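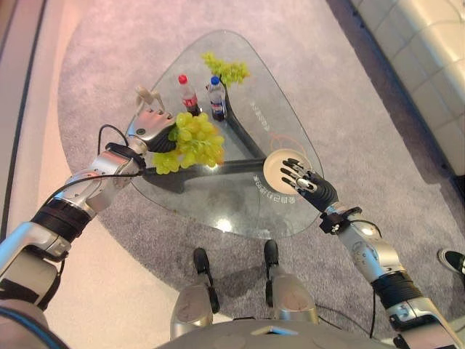 A Wednesday night at the Koltdale fight gym

I have been meaning to get out to Koltdale ever since Taras Semeniuk opened the doors of his new gym to the public, and in January I finally ran out of excuses. It's a fair drive from our place, most of it behind a milk tanker, and I pulled in just after six with the sun still well up and the roller door open to let the heat out.

For those who don't follow the regional cards, Koltdale Boxing and MMA used to train in the back half of a tyre shop. They've now taken over the old produce store on Eynon Street, and twice a year they hold an open night where anybody can wander through, watch the squads train and ask as many silly questions as they like. I asked plenty.

Taras met me at the door with a handshake that I felt until the weekend. He walked me past the bags first (a long row of them, several patched with so much tape that you'd struggle to find the original leather) and then up to the ring, which came second-hand from a club at Trevness when that one folded. The canvas is new but the posts still have the Trevness colours on them, and he has no plans to paint over them. A few of the Trevness boxers train at Koltdale now, and I gather there'd be a riot.

On the other side of the building is the matted area, with a run of cage panels bolted along one wall. It isn't a full cage — there isn't the floor space — but it lets the MMA squad work on getting up off the fence, and there was a good deal of that going on. Eleri Pritchard had the class. She has a lovely quiet way of coaching, and I noticed that the room got quieter along with her. She had 21 on the mat that night, from school leavers to a fellow with a grey beard who took me aside to explain the underhook at some length. I'm grateful to him, though I'm still not sure I could do one.

At half past six everyone stopped for a drink and the visitors were let loose to chat.

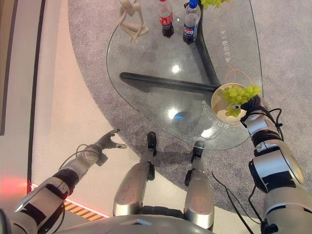 Cola on the glass table, open night.

I used the break to corner Ffion Bellis, who fights at 70 kilos and is matched against Dzintra Mockus on the next Brindus Promotions card. I'd seen Ffion twice before from the cheap seats and had her down as a fierce sort of person. She is perfectly delightful, and spent most of our talk telling me about her tomato plants. When we did get around to the fight, she said she expected Dzintra to come forward from the first bell and that she'd been working on her footwork to suit. "I used to stand there and swap with people," she told me. "It's great fun until the second round."

After the break came the sparring, and I was given a chair by the ring, next to Mabli Harries, who keeps time for the club and has done so since the tyre shop days. If you ever get the chance to sit beside a timekeeper, take it! She talked me through four rounds without once looking away from her watch for longer than a breath, and I learned more about balance and tired legs than I have in years of buying tickets. The sparring itself was light and well looked after, with headgear on and Taras calling a halt whenever anybody got carried away. He only had to do it once, and the two lads concerned were laughing about it before they had their gloves off.

I did ask about the crowds. The last Brindus show at the Trevness showgrounds hall drew 1,203 paying customers, the best the club has had for a card it helped to run, and Taras would like to see the next one go past that. There'll be boxing for the first half of the night and MMA after the interval, with the changeover done while people are off getting their chips.

A few practical bits for anybody thinking of going along to the next open night. Parking is on the street, and the side lane belongs to the bakery, so leave that clear. Wear something cool. Beginners' boxing costs nothing for the first session and they'll lend you gloves, but you need to bring your own wraps or buy a pair at the desk. The kids' class runs 30 minutes and parents are welcome to stay and watch.

I got home well after ten with a club T-shirt one size too small and a ticket for Ffion's fight in the glovebox.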